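Clearing the Bed: An Afternoon with Tracey Hartley

21 Jun 2025
By the Home Pages desk

Tracey Hartley does her sorting on a bed. She has done it that way for years, first in her own house and then in the homes of people who pay her to help them get rid of things. She says a floor is too low, a kitchen table is usually full already, and a bed has one advantage over both.

"You have to sleep in it," she says. "So you finish."

We talked in the kitchen of her house on Ramberg Street, where she keeps the books for her business, Skamum Home Sorting. She works alone most weeks. Her clients are mostly people with small apartments and full drawers, and what she gets called in for is seldom furniture. It is the small stuff: packaging, caps, lids, wrappers, single socks, bits of things that were saved in case they were needed.

Hartley grew up in a house where nothing was thrown out without a discussion. Her mother washed foil. Her father kept cartons inside other cartons. She does not blame them for it, and she says some of the habit was sensible.

"They had reasons. If you've been short of money you look at a box and see a box you don't have to buy," she says. "I still do it. I have a drawer of lids. I'm not going to tell you I don't."

Her method starts with a sheet. She puts an old one down over the bedding, or uses the one that is already on the bed if it is due for the wash. Then she empties one drawer or one bag onto it and spreads everything out so that nothing is on top of anything else. She does not sort while she is emptying. She says people who try to do both end up reading old receipts.
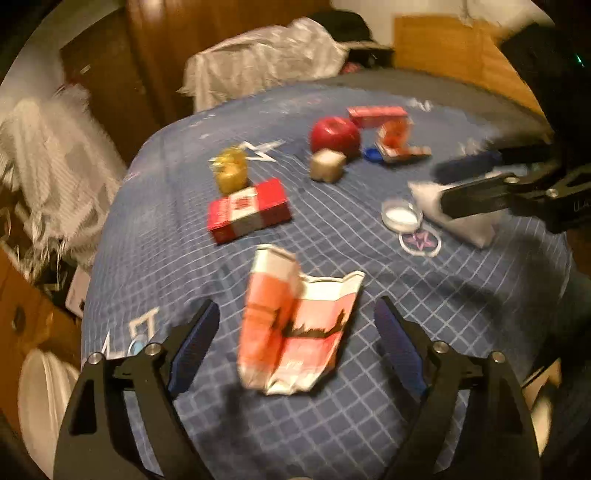
The first pass is for packaging only. Anything that used to hold something else and is now torn or crushed goes straight into a paper bag for recycling, with a second bag for foil and plastic. Hartley looks inside every carton before it goes.

"I found a wedding ring in a tea box once," she says. "I found a key to a car that had been sold. So now I look, every time, even if it's flat."

After that she goes to what she calls the maybes, which are the things that are still whole. A clean lid is a maybe. So is a box that still closes. The rule is that a maybe has to be matched with a job before the end of the session. If a lid fits a container in the kitchen, it goes to the kitchen that day. If it doesn't fit anything, it goes.

She gives clients 39 minutes for a drawer. The number came from the timer on her old stove, which had a button that stuck, and she kept it when she replaced the stove. Most people are done before it rings. The ones who are not usually have papers mixed in, and she takes the papers out and puts them in a folder for another day.

I asked whether she ever throws out something a client wants to keep.

"No. It's their stuff," she says. "I'll ask twice. I won't ask three times. If you want to keep a bottle cap, keep the bottle cap, but tell me where it lives."

Where things live comes up often with her. She has a low opinion of boxes bought for the purpose of storing things, and she has seen closets full of them, empty. For a long time she recommended a set of shallow trays from Ullo, and she still uses two of them for her own sewing supplies. Now she tells people to wait a month after sorting before buying anything to put things in. By then they know how much they have.

She keeps a notebook with a line for each job. Last year it had 108 lines. The longest job was a house on the Pretorius farm road, where she went back every week from spring until July. The shortest was a single nightstand. That client had canceled twice and cried a little when it was done, and Hartley stayed for coffee.

Soft packing material is the part she gets asked about most. People save bubble wrap and foam from deliveries and then have no place for it. Hartley saves some herself. Her limit is one pillowcase. When it is full, any new piece has to replace an old one, and she picks by condition. Wrap that has gone flat is out. Foam that is bent or crumbling is out too, along with any piece cut to the shape of something that is no longer in the house.

"A corner piece is fine, you can use that on a picture frame," she says. "The piece that held your blender is only good for holding your blender."

Socks and other knitted things she puts to one side until the end. Single socks get one wash cycle to find their partner. She uses the leftover ones for dusting blinds, or slides them over breakable things before a move. Food gets carried out of the bedroom as soon as it turns up, fruit especially, after a pear in a coat pocket that she would prefer not to describe.

She works from the edges of the pile inward and leaves the middle for last. By the time she gets there, she says, most people have started making decisions without being asked.

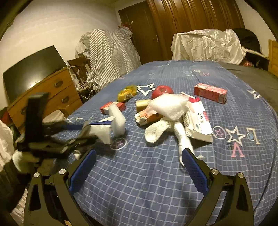 What she charges, and what she won't do

Hartley charges $58 an hour with a two-hour minimum. A full bedroom, closet included, is a flat $400. She takes donations to the thrift store on her way home and does not charge for the drive.

She will not sort for someone who isn't there, even a close relative. She has been asked to clear a husband's desk while he was at work and a teenager's room during summer camp, and she turned both down. She will do it after a death, with at least one family member in the room, and those jobs she does at whatever pace the family wants. The timer stays in the car.

She also won't take before-and-after pictures for her own advertising. Almost all of her work comes from people telling other people. She had a website for a while and let it lapse.

Getting started without her

For anyone who wants to try it alone, Hartley suggests a drawer that holds nothing sentimental. The one under the coffee maker is good. So is the one in the hall. Put down a sheet, have two bags ready and turn the phone over.

"Do one and stop," she says. "People do one drawer and feel great and pull out six more, and then it's eleven at night and they're sleeping on the couch."

She has done that herself, two winters ago, with her own closet. She slept on the couch and finished in the morning.

Skamum Home Sorting is taking bookings for July.

Related
Washing old sheets for a second use
What the thrift store will and won't take
Wrapping glasses with what you have in the house
A closet shared by two people

Last updated: Saturday evening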